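The Zulledlow Result

She had been sent to check a number, and the number was 100.

It was in the first line of the summary. The Wedeo method, it said, had reached 100 percent on the basket task at the Zulledlow site. Aguiar wanted to license it and had asked for someone from outside to look it over first. She was from outside. She had driven four hours to be outside, and now she sat at the end of a desk with a paper cup of tea and a binder with her company's sticker on it.

"It's all in there," said the younger engineer. "Every run."

"Every run you counted."

He looked at the older one, who was looking at the table.

She read the part about the method again. Nobody had told the arm where things were, the report said. It had watched people move objects from one place to another, 1,139 times, and from this it had picked up what the authors called a sense of placing. She had underlined that in the car, at a gas station, and written next to it: whose sense?

"Which object are you going to show me?" she asked.

"The tape. It's a good one."

"Why is it a good one?"

"It's round," he said. "It's hard to hold on to."

She thought a roll of tape looked like about the easiest thing in the world to hold on to, with that fat hole in the middle, but she wrote down "hard (their word)" and stood up so she could see.

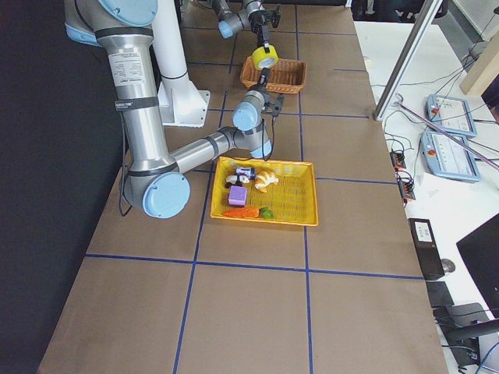
What Counts

The trouble was in the appendix, where it usually was. A placement was a success, it said, "if the object comes to rest within the target." She had read plenty of sentences like that one. They looked solid until you leaned on them.

"Who decides it came to rest?" she said.

"You can see it."

"Who sees it?"

"Whoever's running the session."

"So the person who wants it to work."

The older engineer laughed for the first time that day. She had gray in her hair and a sweater with one elbow gone, and she pulled a chair around and sat on it backward. "Ask him about February," she said.

The younger one shut his eyes.

In February, it came out, there had been 56 runs nobody liked. The arm would carry a thing over to the basket and stop above it, open the gripper a crack, close it, open it, close it, for as long as you cared to stand there. Then the basket was changed for a wider one. The runs with the old basket went into a folder, and the folder was named "setup."

"It was setup," he said. "We were still setting up."

"Did you know that before the runs or after?"

He didn't answer. He had a pleasant, tired face, and she could tell he had told the story so many times his own way that he no longer heard the join in it.

She asked for the folder. He said Hotov had it. Hotov was the firm that had paid for the first year, and it did not, as far as she could learn, answer its phone. She wrote that down too.

"Okay," she said. "Then let's do some today. I call them. You two sit over there and don't say anything."

They did 13. She made them turn their chairs to the wall, which was childish, and which she enjoyed. For each run she wrote one word in the binder, yes or no, and beside it the time. She didn't write "nearly." The younger engineer asked her twice if he could turn around, and the second time she didn't bother to answer.

She wanted it to fail. She noticed that around the middle, with her pen already on the curve of an n, and it bothered her enough that she crossed out the n and looked again at the basket, longer than she had looked at any of the others.

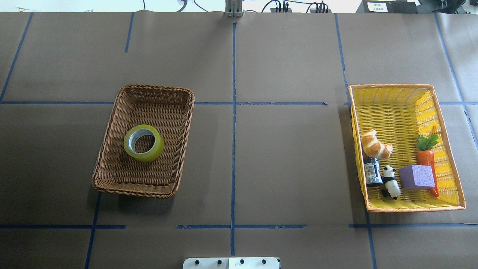 It's in, though, isn't it, said the older engineer, who had turned her chair around without being told she could. Anyone would call that in.

"Your rule says within the target. It doesn't say the target's the basket."

Well, what else would it be, the older one wanted to know. The floor of the basket? The middle? If you wanted the middle, you'd have to say how far off the middle was still the middle, and then you'd be arguing about that.

"Yes," she said. "I'd love to be arguing about that."

She wrote yes. Then she turned to a clean page, put the report's number at the top with a question mark after it, and under it wrote the word February.

"Is that bad?" the younger one asked the wall.

She asked him for Hotov's number, and whether there was any more tea.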